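Measuring Dye Loss in Printed Cotton, Part 2

August 29, 2019
By Manouchehr Alipour

The first part covered the test rig and the lamp. This one covers the numbers, or the ones I trust.

To recap the method: each swatch is cut from a printed cotton sheet, washed at 105 °F with a fixed dose of detergent, dried flat in the dark, and read with a handheld color meter. I take three readings per swatch and keep the middle one. The meter gives L, a and b values, and I compare those to the unwashed control. The result is a single color difference number. A difference of 1 is hard to see. A difference of 3 can be seen across a room.

I started in June with 16 swatches. Two were lost to a bad hem that frayed into the drum, so the results cover 14.

Pigment prints and reactive prints do not fade the same way. A pigment print sits on the fiber and is held there by a binder. It loses color where the cloth rubs, mostly along folds and raised seams. A reactive dye bonds to the cotton, and once the unfixed dye has washed out the rate of loss drops sharply. On a chart the reactive swatches look like a step followed by a nearly flat line. The pigment swatches slope down the whole way.

Large flat areas of color are the easiest to read. The meter opening is wide, and a thin outline or a small check pattern averages out to something that matches neither color. For that reason I only sample inside solid shapes.
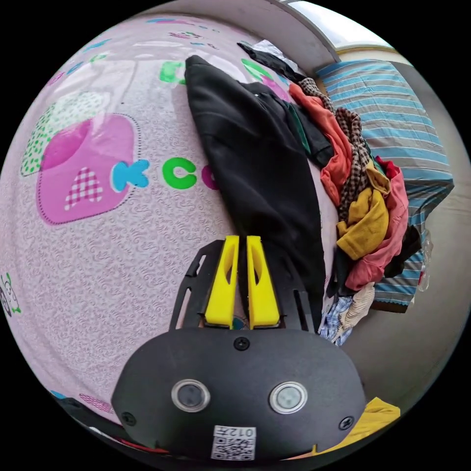 Letter print on a pale lilac-pink sheet.

Pale grounds cause a separate problem. They pick up loose dye from whatever else is in the load, so the reading can move toward the control or away from it depending on the wash water. I now run an undyed strip with every load and record its shift as well. I do not subtract it. Subtracting assumes that the printed cloth and the plain strip take up dye at the same rate, and I have no evidence for that.

The meter itself drifts. I read the white tile before and after each session, and if the two readings differ by more than 0.2 I throw out the session. So far I have kept 101 readings out of 146. That is a poor yield, and most of the loss came from a weak battery that I should have replaced much sooner.

Mwende Ogola wrote to ask whether water hardness was controlled. It was not in the early loads. Since then I have used softened water from the same tank, and the early loads are marked separately in the table. The early greens read slightly duller, but the gap is within the spread of the repeats.

Line drying in sun is the next variable. I have the racks built and am waiting on a light logger.

Recent posts
Measuring Dye Loss in Printed Cotton, Part 1
Cleaning a White Tile Without Scratching It
Notes on Detergent Dosing by Weight
A Cheap Drying Rack for Small Swatches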